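Ticket: Hair dryer task, demonstrations rejected at import
Project: Civano
Opened by: Viera Mikuš
Assigned to: Silvia Matoušek
Priority: normal
Status: closed

Viera Mikuš, 9:30 a.m.

Good morning. I have a problem with the demonstrations for the salon tasks, recorded with the hand-held grippers. The import tool accepts the right hand for all episodes, but the left hand is refused for 9 of them. The message is always the same: "gripper width not monotonic at calibration". I did not change the software after the update in August.
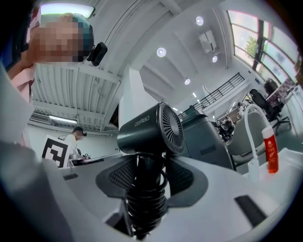
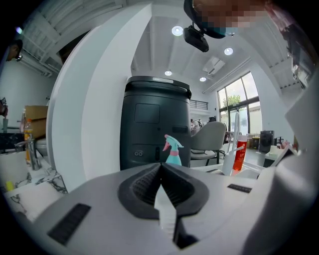 The task has three steps. The person takes the dryer from the holder, makes the turning movement in front of the stand, and puts the dryer back. We recorded 77 episodes in total. The refused ones are not at the beginning or at the end, they are mixed between the good ones, so I do not think it is a battery problem.

What I tried already:
Restarted the import on a second computer. Same nine episodes refused.
Copied the files again from the memory card. Same result.
Played the refused episodes in the viewer. The trajectory of the wrist looks smooth to me.

Can you please tell me what the tool is checking in this step? The manual has only one sentence about it.

Silvia Matoušek, 10:15 a.m.

Hello Viera, thank you for the clear list. The tool is looking at the first 3 seconds of each episode. In this time the operator must close the fingers completely and open them completely, one time. From this movement it calculates the zero of the finger width. If the width goes down, then up, then a little bit down again before the end of the window, the tool cannot decide where is the open position and it refuses the episode.

Please send me the width curve of one refused episode and one good episode. You can export it from the Woselov viewer, menu Tools, then Signals.

Viera Mikuš, 11:05 a.m.

Both curves are attached. You are right, in the refused one there is a small second dip just before the window ends. In the good one the line stays flat at the top.

I asked the two operators how they do the opening movement. One of them waits with open fingers until she hears the beep. The other one starts to reach for the dryer immediately and squeezes the trigger a little on the way. She says this is her normal habit and it feels more natural. All refused episodes are from her.

Silvia Matoušek, 11:40 a.m.

Then I think we have found it. The recording itself is not damaged. There are two possibilities.

1. Take the calibration from a neighbouring good episode of the same gripper. In the import settings, set "width reference" to "manual" and choose the episode. This is allowed only if the fingers were not taken off between the two episodes.
2. Record the refused ones again.

I would try the first. Please check also that the finger tips were not replaced. We had one case at Tóth where the new tips were slightly thicker, and the robot later closed on the handle with too little force and dropped it in every second trial.

Viera Mikuš, 2:20 p.m.

The tips were not replaced, I checked in the notebook. I used the manual reference and eight episodes are now imported. The last one is still refused, now with another message: "tracking lost, 30 frames". In the viewer the position jumps when the hand turns quickly to the side. I will not try to repair this one, I will delete it and record one new.

One question more. When I replay the imported episodes on the Arkico arm, should I lower the speed? The operator who is reaching early is also quite fast with the wrist.

Silvia Matoušek, 2:45 p.m.

Yes, please use half speed for the first replay, and unplug the dryer. Look at the coiled cord when the arm makes the turn. A person gives the cord some slack without thinking about it, and the arm will not do this. If it pulls, stop and move the holder closer to the arm.

Viera Mikuš, 4:10 p.m.

Replay at half speed was fine for the five episodes I tried. The cord was tight in one of them but it did not pull the holder. I moved the holder a bit closer anyway. The new episode was recorded and imported without a message.

I also wrote for both operators: close, open, wait for the beep, then reach. You can close the ticket.

Silvia Matoušek, 4:25 p.m.

Closed. I have asked for a longer text about the calibration window in the manual.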